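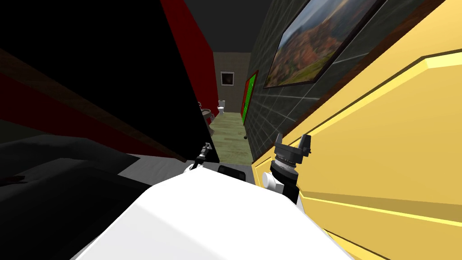 Corridor with the bathroom at the far end (computer render)

Old Houses > Layout and Decorating
Thread: Bathroom at the end of a long corridor, live with it or move it?

mossybrick
Jun 12, 2026
Right, I need opinions from people who don't live with me. We bought a terrace in Prurnville last August, built in 1820 according to the deeds, and like half the street it has its only bathroom stuck on the back, down a long thin corridor past the kitchen. So if you're in bed and need a wee it's two flights of stairs, through the kitchen and then the march. In winter I've seriously considered a bucket.

My other half wants to turn the small bedroom upstairs into a proper bathroom and make the back bit a utility room. I want to keep the bedroom and spend the money on making the corridor nice – heating, decent light, a colour that isn't magnolia. Has anyone done either and regretted it?

tealeaf_towers
Move it! We put up with ours for four years telling ourselves it was charming, and then I had a stomach bug. That was the end of the charm. We lost the box room, which was only full of coats anyway, and I have never once missed it.

pantile
I'd go the other way. A bedroom is a bedroom when you come to sell. Two beds and a shower upstairs against three beds and a bathroom downstairs, round our way the three beds wins every time. Is your corridor cold because it's an extension with no insulation? Ours had bare slates and nothing under them. Once the roof was done it was a different house.

mossybrick
Freezing, yes. I haven't looked above the ceiling yet. There's a hatch but it's been painted shut by somebody who really loved gloss.

tealeaf_towers
@pantile that depends who's buying though. Families with little ones do not want to carry a dripping toddler through the kitchen and up two flights. We had three valuers round and they all asked where the bathroom was before they'd got their shoes wiped.

pantile
Valuers ask everybody that. I'm only saying what things sold for on our road.

Hobnob27
Can I be annoying and say do neither yet? Squeeze a loo in upstairs, just a loo and a tiny basin. Ours is in what used to be the airing cupboard, and you have to go in backwards if you've had a big lunch. It fixes the night time problem, you keep your bedroom, and baths stay downstairs where the floor is solid. Check where your soil pipe runs first, that decides the whole thing.

mossybrick
Ooh. Hadn't thought of that. The soil pipe is at the back, and the small bedroom is at the back too, but the cupboard is on the landing in the middle. Would it have to be one of those macerator things?

Hobnob27
Probably, unless you can get a fall on the pipe under the floorboards. They're noisy. Mine sounds like somebody blending gravel, so we have a no flushing after midnight rule that everyone ignores.

damp_patch_ponce
Ponce Lane resident here, other side of Prurnville, so I know these houses. Please look at the damp before you spend a penny on paint! The yards slope towards the house on a lot of them and the back wall sits wet. I painted my corridor a gorgeous dark green, 26 quid a tin, and it came off in sheets by spring. Now I've got limewash on it and it's been fine.

pantile
Seconding limewash. Or Flirnent do a breathable one in proper colours, I used their Jarkomlow, a sort of muddy yellow. Sounds vile, looks lovely with a warm bulb.

tealeaf_towers
Muddy yellow in a corridor to the toilet. I'm saying nothing.

pantile
It's been much admired, thank you.

mossybrick
Crying at this. OK so the plan for now: prise the hatch open, look for insulation, get someone to look at the back wall, then ask a plumber about a loo on the landing. Other half has read the thread and says tealeaf is the only one talking sense, so that's not settled.

One more, while I've got you. Lighting. We've got a single pendant halfway down and both ends are gloomy. Wall lights or spots?

Hobnob27
Wall lights will catch your elbows if it's as narrow as ours. Small flush ones along the ceiling, on a sensor, and get one with a dim setting for the night.

damp_patch_ponce
Agree on the sensor. Not the cheap ones though, mine clicks off when you're sat down.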